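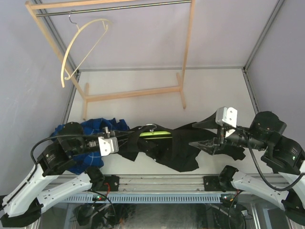

A wooden clothes rack, with two garments spread out on the white work surface.

The Broltdale death notices are searchable at last

Well, it's up! The index to the death notices from the old Broltdale weekly went live in May, and if you have family from our end of the valley I'd urge you to put the kettle on before you open it, as you won't be getting up again for a while. It holds 1213 notices so far, every one of them read from the paper and typed in full, with the spellings left the way the printer set them.

Long-time readers will remember the state of things before. The clippings were in shoeboxes, sorted by the year somebody thought they belonged to, and a good many had been trimmed so close that the date was gone. If you wanted a great-aunt you had to know roughly when she died, and if you knew that you probably had her already. Now you type in a surname, or a maiden name, or even just a farm locality, and up comes everyone who was ever mentioned alongside it. I looked for my grandmother's people in Haldane and found them listed as mourners in a notice for a neighbour I had never heard of. Three sisters, all under their married names, one of them living in a town where none of us knew we had relations. I've been at this hobby for most of my adult life and I was grinning like a kid.

What's in it

The notices run from the paper's early years until it folded into the regional daily. They fall into a few kinds, and it helps to know which sort you're looking at.

The short ones are the paid death notices: name, age, last residence, the time and place of the service. They're plain, but they're usually placed within a day or two and the dates in them are good. The longer ones are the obituaries proper, often written by the paper's own correspondent, and these are a joy. You get the ship they came on, the quarter section they broke, the prize for pickled beets. You also get some whoppers, so treat the early-life portion with care — the person who knew the truth of it was the one person who couldn't be asked. Then there are the cards of thanks, which most indexes leave out and which I am so pleased we kept. A card of thanks tells you who sat up with the sick, who brought food, which doctor came and which lodge sent flowers. If a family couldn't afford a notice, the card may be the only trace in print.

There are also 199 In Memoriam verses. Yes, many of them are the same verse. They were chosen from a sheet at the counter, and you'll get to know the favourites. But look at the names underneath! "Sadly missed by" followed by a list of children, year after year, lets you watch a family change. A daughter appears with a new surname. A son drops off. Someone who was "Mother" becomes "the late".

How to search

The index runs on Dultix, which some of you will know from the cemetery listings. It has two search boxes and they behave differently, which caught me out at first. The upper one looks only at the name of the deceased. The lower one looks at every word of every notice. Start with the upper one if you know who you want, and go to the lower one for everything else, including wives who were printed under a husband's initials. "Mrs. J. H." was a perfectly ordinary way to be buried, I'm sorry to say, and her own name may turn up only in the line about her parents.

Spelling is a nuisance, as always. We didn't correct anything, so you'll need to think like a tired typesetter. Try the name with and without the final e. Try it with one t. If it came from another language, try saying it out loud to yourself and writing down what an English-speaking clerk would have heard. Put an asterisk at the end of a few letters and the search will give you everything that begins that way, and for a small place like ours the list is short enough to read through.

Place names need the same patience. Haldane was spelled three ways before the post office settled the matter, and people out past the river sometimes gave their residence as Gradovden, after the district school, long after the school had closed. There was never a town by that name, so don't go looking for it on a road map. If your family "of Gradovden" has been a brick wall for you, search for it in the lower box and I think you'll be delighted with what comes up.

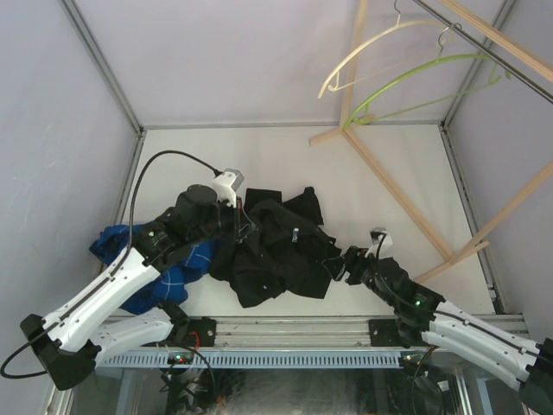 Ages are another thing to watch. A notice that says "in her 80th year" means she was 79, and I've seen whole family trees pushed out by a year over that one phrase. "Aged 80 years" means what it says. If the notice gives years, months and days, you can work back to a birth date, but do check it against the baptism or the registration where you can. Families did these sums at the kitchen table in a bad week, and they got them wrong about as often as you or I would.

And "preceded in death by" is worth slowing down for. It's the line people skim, and it's the one that names the babies. In our own branch it gave us two infants who weren't in any census and whose graves have no stone. The churchyard register had them both, once we knew to ask.

A few things people have already found

We had 15 messages in the first fortnight, and I've enjoyed every one. One reader sorted out two cousins of the same name who had been muddled together in print since the centennial history came out. Their widows had been living on the same street, which can't have helped. Another discovered that the "old friend of the family" who signed the memorial verses every spring was a half-brother. And a reader who has been working on the hockey club's past found that nearly the whole of the first team could be traced through their pallbearers. I would never have thought of using pallbearers, but of course they're usually nephews, teammates, workmates or neighbours, and they were nearly always listed. I've since gone back through my own files and started a sheet just for them.

What's still missing

Some years are thin. The paper stopped printing for a stretch after the fire, and for that period we only have what families clipped from the neighbouring papers. There are also some 100 clippings with no date and no obvious clue to one. They're in the index with the year left blank, so if you filter by year you will not see them. Leave the year empty the first time through.

If you recognise one of these undated people, please write in! A photo of a headstone, a funeral card tucked in a Bible, even a note on the back of a snapshot would let us fill in the gap. The same goes if you have a notice at home that isn't in the index. We don't need the original and would much sooner you kept it. A clear scan or a typed copy with the name of the paper is plenty, and if the edge has been trimmed away, have a look at what's printed on the reverse. I dated one of mine from half an advertisement for a spring seed sale.

One small request about corrections. If the notice itself is wrong, we leave the text as printed and add a note under it, with your source. If we have typed it wrong, we fix it. Tell us which it is and it will save a good deal of back and forth. My own great-grandfather is down as a "retired father", which I assume ought to be "farmer", but that's how the paper had it and that's how he's staying.

Access is free from home, and you don't have to sign in to search or print. The printouts come out best if you choose the single-notice view first, as the list view runs off the side of the page. The next batch will be the cards of thanks from the Haldane end of the district, which are already typed and only waiting on a second read.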